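Guides > Laundry > Folding > Dark long-sleeved tops

Folding a dark long-sleeved top into a lengthwise band

This method gives a long, narrow fold that fits the shallow drawers of the Jarnia dresser and most shelf dividers. It works for jersey, light fleece and brushed cotton. Use a white or pale surface. Black fabric on a dark table hides its own edges, and a trapped sleeve is easy to miss.

1. Lay the top face down with the hem to your left. Smooth it from the center outward.

2. Fold both sleeves straight across the back. The cuffs should stop short of the opposite side seam.

3. Fold the top in half lengthwise, side seam to side seam.

4. Grip the band at both ends, at the same height, and lift it clear of the surface. Pull until the middle stops sagging. Do not stretch ribbed hems. 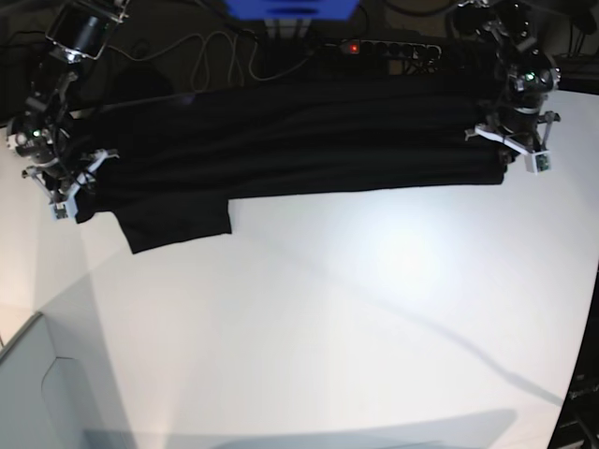 Band held taut at both ends, with a flap hanging below the lower edge at left.

5. Check the lower edge. A panel hanging below the band has to be tucked in before you go on. Lower the band, open the last fold, lay the loose piece flat and close it again.

6. Soft ridges running lengthwise are acceptable. Diagonal ridges mean the ends are out of line. Shift one end until they flatten.

7. Set the band down and fold it in 2 for a drawer 11 inches deep. For open shelves, leave it full length.

Heavy knits do not hold this fold. Use the flat stack method for those.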